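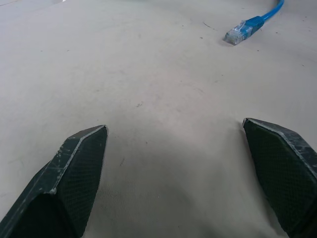

Maximiliano Prieto wants to know why on earth we didn't pick something easy, like stacking blocks, for our first club project. Fair question, mate! Thread time, grab a cuppa.

So the challenge this term is the patch panel task. Arm picks up a network cable, lines up the plug, pushes it into the port until it clicks. A Year 9 can do it in two seconds without looking. Our arm (the kids named it Vidal, long story involving a vote and a lot of shouting) cannot. Yet.

Why cables? Well, blocks stay where you put them. A blue Ethernet cable has opinions. Nudge the cord and the plug swings off somewhere else, and the plug itself is clear plastic, so the vision code has a rotten time working out where it ends and the bench begins. The boot is a lovely bright blue though, so guess which bit the kids decided to track.

That was their idea, by the way, I'd have gone down a rabbit hole with edge detection for a month. Find the blue, work out which way the boot is pointing, assume the plug is on the end of it. Beautiful. Mostly works! Falls over when someone in a blue school jumper leans in.

Fingers next. The pads have a fine crosshatch on them for grip, and they're good on the boot and hopeless on the cord, which rolls. And yes, the edges are scuffed to bits, we've had a few people ask. Fingers this worn still close straight, I checked, so they're staying on until the regional.

We're at 300 logged attempts. The first 40 were all driven by hand, kids taking turns on the controller, and I reckon that taught them more than my slides did. You find out pretty quick that your wrist does a little wiggle on the way in. Now they're trying to write the wiggle in code. Big argument over whether it should be a spiral or a zigzag. Team Zigzag is louder.

Current best is 7 clicks in a row, then it missed the port completely and shoved the panel off its stand. Huge cheer, obviously.

Things on the list for next session: start the approach higher so it stops bumping the cord, wipe the bench down (the tracker keeps getting excited about specks), and sort out the clip orientation. If the plug lands clip side down we currently have no plan at all. Someone suggested picking it up and dropping it again till it comes good. I've seen worse engineering.

Regional is in November at Brustanmont, in the big hall again. 6 of ours are going, plus me with the esky and the spare power supply. The Flakasent kids are doing the same task with a suction cup and I'm dying to see how they go.

Oh and Maximiliano, to properly answer you: we did put blocks on the ballot. They got one vote. It was mine.

Will post the spiral vs zigzag results once we've run both. If anyone's got a spare patch panel gathering dust in the garage, sing out, ours has a wobbly port now.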